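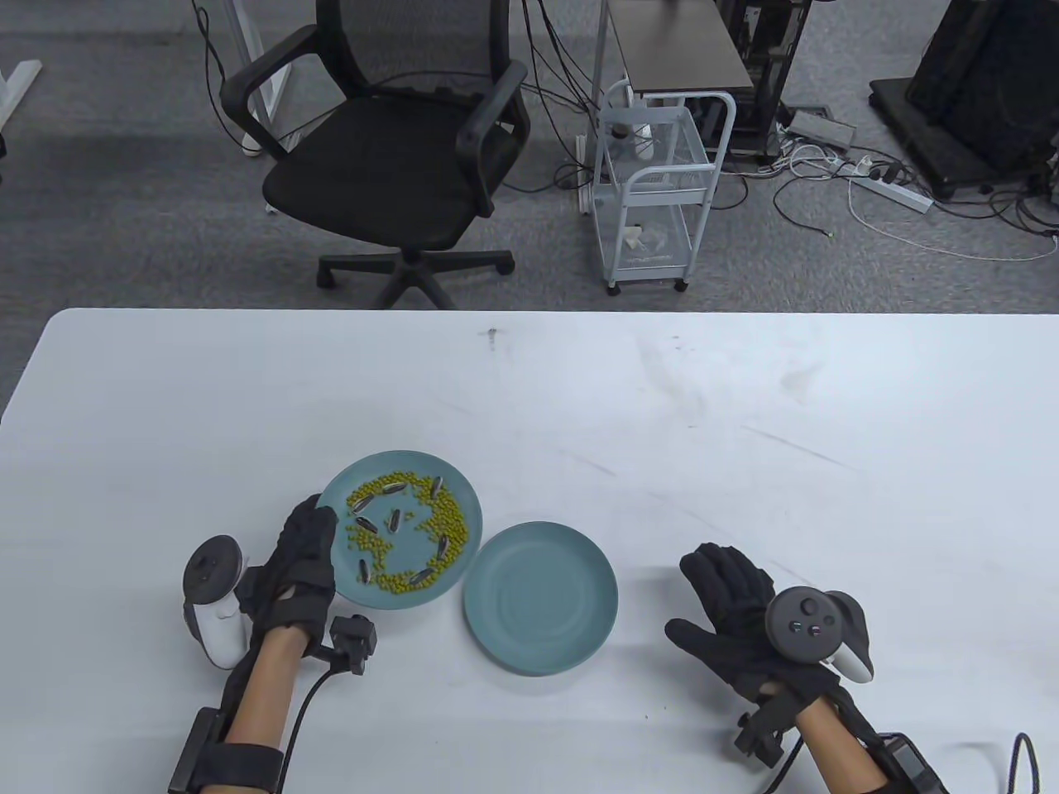
Picking one small thing out of a heap of other small things is a lovely task to teach and a rotten one to teach badly, so I was very glad to see your question come through, Gemma, and I'm sorry it has taken me most of the week to sit down to it properly. I've read your message three times with three cups of tea. My main suggestion is to settle what goes on the plates before you worry about anything in the software. Striped sunflower seeds in yellow-green beans make a good pairing: the seeds are dark enough to stand out against the beans, and the second plate sits right alongside, empty, with very little distance for the hand to travel. You want the hard part of the task to be the picking, and you can save the long carry across the table for another month.

On Sunday, October 20, 2019, Gemma Lambert wrote:
> Hi all, first post after a long time reading along. We have
> the Teshome arms going and I've been recording demonstrations
> of a sorting task with the controllers strapped on over gloves.
> I have 90 good ones and the policy still dithers over the
> plate like it has forgotten what it came for. Do I just need
> more? Someone at Woltumer told me 200 was the least you could
> get away with. Also, my demonstrations run well over a minute
> each and my wrists are not happy with me. How do other people
> manage this?

More will help, but I wouldn't go straight to 200 without watching what you already have. When ours dithered (and oh, it dithered) I went back through the recordings and found that I was the one dithering! I would float my hand over the beans, change my mind about which seed to go for, drift back the other way and then dive in. Every bit of that gets learned, faithfully. Try choosing your seed before you start recording, and go to it in one movement even if the pinch itself is slow. If you fumble the pinch, keep going and recover as you naturally would. I used to throw those takes out and I wish I'd kept them, as the arm fumbles too and needs to have seen somebody get out of it.

I'd also vary the start more than feels sensible. Turn the plate a bit, shove the heap off to one side, leave a seed buried and another standing on end. It's very easy to scatter things the same tidy way every morning without noticing. I do a batch of 12, then mess everything up on purpose, then do another batch.

As for your wrists, please do look after them. Shorter takes made the biggest difference for me. I split the task so that one recording is one seed moved and the hand brought back, and I try to keep each under 60 seconds. Check your straps as well. Mine were cinched so tight that my fingers tingled by lunch, and loosening them a notch did no harm to the tracking that I could find. Mind the cable too, and leave it enough slack that it isn't tugging on you as you reach.

You might also think about mixing in a hand-held gripper for some of it. We use the Nikurum one, and it's a real change of pace after a morning with the controllers on. The one thing I'd warn you about is how little a close camera has to go on once something large gets between it and the plate.
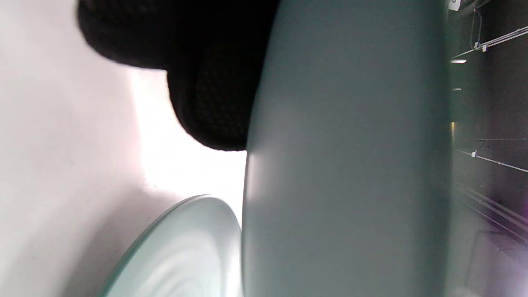
View from the hand-held gripper, with the plate or lid partly hidden behind the curved grey-green surface.

A stretch like that isn't necessarily wasted, but I'd want the plate in clear view at the moment of the pinch, so I've started flagging takes where it goes out of sight and looking them over at the end of the day. It's dull work and I recommend the radio.

The Brarell people had a little script that pulled out the slow bits of a recording so you could find your own hesitations quickly. I've got an old copy somewhere and I'll send it along once I've worked out which drive it's living on. If you're still stuck by December I'm happy to go through a few of your recordings with you, seed by seed. Do tell us whether you're left-handed, by the way. I am, and I had to swap my plates over before any of this felt comfortable.

Cheers, and welcome out of the shadows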